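**Pestevon** is a small outdoor inspection rover built in a shared workshop at Surnwood by Pei-shan Tang and other members. It is a four-wheeled, skid-steered machine intended for slow travel over paved ground, and carries a single forward camera and a mast-mounted radio. The design is derived from Whitelaw, an earlier indoor chassis from the same workshop, from which it takes its motor mounts and battery tray.

## Construction

The chassis is a folded aluminium tray 470 mm long, closed by a flat lid with a foam gasket. Each wheel has its own geared motor, driven in left and right pairs by two controller boards. The finished machine weighs roughly 14 kg with the battery fitted. Cable glands are placed on the underside, as those on the rear panel of Whitelaw let in water during washing.

The camera housing is a printed shell with a flat acrylic window, sealed with silicone. A first version used a domed window, which was dropped after it scratched in storage.

## Control

Driving commands are sent by radio at a fixed rate. If no command arrives within 500 ms, the motor controllers cut power and the brakes engage. The onboard software, called Claltel, handles motor mixing, battery monitoring and the video link. It has three modes:

- **Manual**, with direct control of both wheel pairs
- **Hold heading**, using the gyroscope only
- **Follow line**, using painted or taped ground markings

Line following was added in May and remains the least developed of the three. The longest unassisted run recorded in the build log is 171 m, on dry asphalt.

## Operation in rain

The chassis seals have needed no change since the gasket was replaced, but the camera remains the weak point of the design. Droplets on the window blur distant outlines and break up the edges on which line following depends. Reflections from wet paving have a similar effect, and the exposure control tends to settle on the sky.

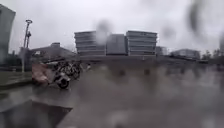 *Wet paving and multistorey blocks under an overcast sky, blurred by water droplets.*

A short hood over the window and a water-repellent coating have both been proposed. Neither had been fitted at the last revision of the drawings. Use of follow line mode in rain is not recommended in the build notes, which specify manual driving at reduced speed.

## See also

- Whitelaw (chassis)
- Skid steering
- Ingress protection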